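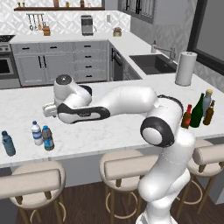 Why does the arm fault at the first bottle after a restart, one Prallham user asks, when the same pick ran clean in January? In most cases the home offset was not saved. Jog to home, store it, then restart the cell.

How often should the wrist zero be checked?
Every 225 cycles, and after any fault 901.

What speed is safe for setup?
Up to 5 percent. Raise it only after a full dry pass — gripper open, no pick.

Do glass and plastic bottles share a grip setting?
No. Store one for each.

We use cookies to improve this site. Accept | Settings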